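Plodport Community Boards > House & Home > Laundry and Cleaning

Topic: Cold wash for everything? Talk me out of it (or into it)

noline_nan
2026-06-20
So my sister has stopped using warm water completely. Towels, sheets, her husband's work pants, all of it on cold. She swears nothing smells and her shirts are lasting longer. I have been a warm-for-whites, hot-for-towels person my whole life and I tried her way for 3 loads this week. Shirts came out great. Towels, I'm not so sure. They looked fine but the second they got damp again there was that sour smell. Is it me or is it the cold water?

bajwa_kitchen
It's the cold water. Towels hold on to skin oil and the cold doesn't move it. I do all my clothes cold and all my towels hot and I haven't thought about it in years.

Gravelroad
Disagree. I've washed towels cold for ages and mine smell like nothing. What are you using for soap, and how much? Nine times out of ten the sour smell is too much detergent that never rinsed out. Two tablespoons is plenty for a normal load. The line on the cap is a fantasy.

noline_nan
Umm, I fill it to the line. Sometimes a bit over for towels.

Gravelroad
Well there you go.

bajwa_kitchen
Less soap is good advice, but she said she used hot before and it was fine with the same amount of soap. So the thing that changed is the temperature. I don't see how you get around that.

Faustino Pacheco
I'm going to side with both of you, sorry. Old soap was probably building up all along and the hot water was hiding it. What I did with ours was one hot wash with no detergent at all, then cold with a small amount after that. Did the trick, and I go back to hot once a month or so. Also please clean the rubber door gasket if it's a front loader! I wiped mine out last spring and I'm not going to tell you what was in there.

tumbleweed_mo
Can I ask what machine? I have a Hulex top loader and the "cold" setting on it is really cold, like straight off the street in winter. My powder just sat there in clumps. Switched to liquid and no more white streaks on my black jeans.

noline_nan
Front loader, came with the house, 3 years old I think? And yes the gasket is gross, I just checked. Thanks Faustino, there goes my evening.

Gravelroad
The other thing is how long stuff sits. If it's wet in the drum for two hours you can wash it in lava and it'll still smell. And damp towels shouldn't go in a closed hamper. Mine go in something with holes in the sides so they get some air.
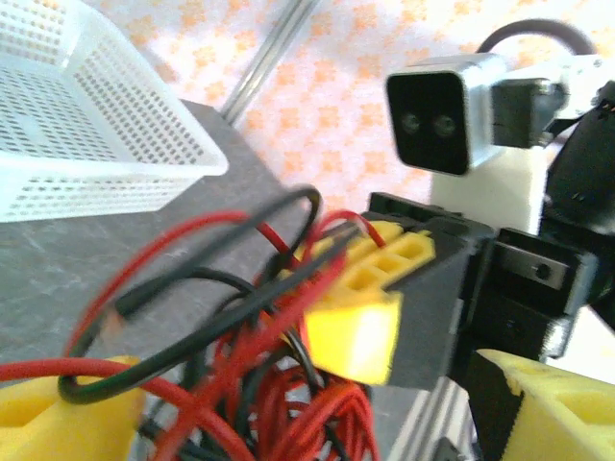 RE: Hampers and airflow

bajwa_kitchen
Okay, on that we agree. I got rid of our lidded wicker one and the whole bathroom smells better. I still say hot for towels.

tumbleweed_mo
Does anybody do vinegar in the softener cup? My mom does and her towels are nice and fluffy, but my brother-in-law fixes washers and he says it's hard on the rubber parts.

Faustino Pacheco
I quit the vinegar for that reason. I quit softener on towels too – they dry you off a lot better without it.

noline_nan
Update: gasket scrubbed, ran the hot wash with no soap, and there were suds. SUDS. With no soap in it. I'm a little embarrassed. Going to try the next batch cold with two tablespoons and see.

Gravelroad
Not gloating.

bajwa_kitchen
You're gloating. Nan, let us know after a week or so of using them, they always smell okay the first day.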